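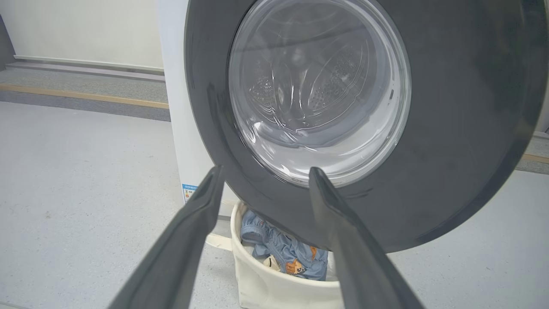

The Shared Wash

The laundry room at Drovov Court opens at six in the morning, and by ten past there is usually a basket on the floor in front of the first machine. The basket holds the place. Its owner will be upstairs making coffee, and the next person down will see it and take the second machine, or go back up and wait.

The rule about baskets is not posted anywhere. New tenants learn it in their first month, often by getting it wrong. The posted rules, on a sheet by the light switch, cover other things: clean the lint screen, no dyeing, no rugs, last load in by nine at night.

Drovov Court is a brick apartment building in the town of Vonley, put up when the furniture plant across the river was hiring. It has 20 apartments and 2 washing machines. The plant closed long ago and the building has changed hands several times, but the ratio has stayed the same. Other buildings on the street have put a washer in every kitchen. At Drovov Court the pipes are too old and the kitchens too small, and the people who live there have gone on sharing.

Sharing a washer used to be ordinary in Vonley. Before the apartment blocks there were wash houses, and the largest was on Bavitz Street, two blocks up from the river. It had coal-fired boilers, long sinks and a drying yard with posts set in concrete. Four of the posts are still there, at the back of what is now a parking lot. Families were given a half day each week. If you missed your half day, you boiled water at home or asked a neighbor to fit your things in with hers.

The wash house kept a book. One volume survives in the town library, a tall ledger with a cloth spine, and it covers a little more than two years. It has 888 entries, most of them a surname, an hour and the amount paid. Some have a note. "Brought own soap." "Blankets, extra." "Left early, child sick." One household appears every week for fourteen months and then stops, with no note at all.

The Bavitz Street wash house closed when home machines got cheap enough to buy on payments. People who remember it tend to talk first about the noise and the heat, and then about the news. You heard who was hiring and who was behind on the rent. You also heard things about yourself, if you stood at the right sink.

The machines that replaced it were loud in their own way. The early ones had to be filled by hose from the kitchen tap and drained into the tub, and some had to be watched the whole time. Wash day moved indoors and spread across the week. A family that had done everything on one morning now did a load when the hamper was full, and the hamper seemed to be full more often. Clothes that would once have been brushed and hung up again went into the wash after one wearing.

The cost of all this washing is mostly hidden in other bills. In a house, it is part of the water and the power. In a building like Drovov Court it is out in the open, because somebody has to put money in. A load there costs two dollars, paid with a card that is topped up at a box in the lobby. Tenants know what they spend. Several of them said they had started washing fuller loads and cooler ones after the price went up last September, and that they had not noticed a difference in the clothes.

Sheets are the hard part. A set for a double bed takes most of a drum, and a comforter cover takes the rest. Parents of small children do bedding more than anyone else in the building, sometimes at hours that stretch the posted rules. The other tenants let it go.

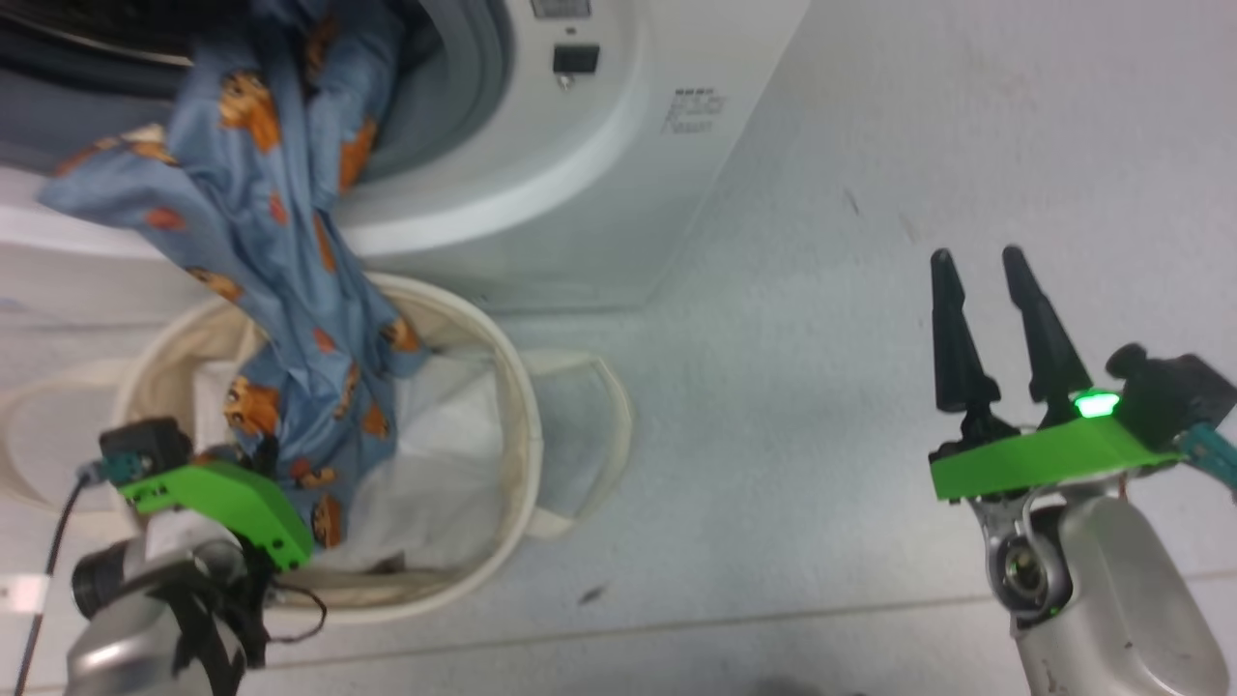 Bedding can take up most of a load.

A full-size cover has a way of swallowing everything washed with it. Socks and pillowcases work their way inside and come out in a damp ball. The usual answer is to button or zip the cover before it goes in. Another is to wash it alone, which is simple if the machine is in your own home and harder to justify at two dollars a load.

Then there is the question of what to do with another person's laundry when the cycle is over and nobody has come for it. At Drovov Court the custom is to wait ten minutes. After that you may move the load, but only into the owner's own basket, and you don't fold it. Folding is thought to be too personal. One longtime tenant put it this way: she would let a neighbor see her things wet, but she did not want to think of anyone matching her socks.

Across town, the Dogbe Laundry handles it differently. It is a coin laundry with an attendant, open from seven in the morning until ten at night, and it takes in drop-off work by the pound. There the folding is the business. Shirts are done in thirds and towels in a long roll, and every order is tied with a strip of white cotton tape. In a busy week the shop handles 500 pounds of drop-off wash, and more when school starts.

The customers at Dogbe are a mix. Some have no washer. Some have one that is broken, and are putting off the repair. A fair number have a working machine at home and come in for the large ones, which take two comforters at once. A few just like to get out of the house. There is a row of chairs along the window and a shelf of paperbacks with their covers softened by steam.

Neither place resembles Bavitz Street very much. People look at their phones. The machines lock themselves and count down, and a tenant can go upstairs and come back when the time is up. Still, things get passed along. Last winter a crib went from the third floor of Drovov Court to the first after a conversation beside the dryers. A tenant who was looking for evening work heard about a job at Dogbe the same way, and now does the late folding.

The owners of Drovov Court have looked at adding a third machine. There is room for it along the back wall, where the storage lockers are, but the drain would have to be moved, and the lockers are all in use. Tenants were asked which they would rather have. The vote came out for the lockers.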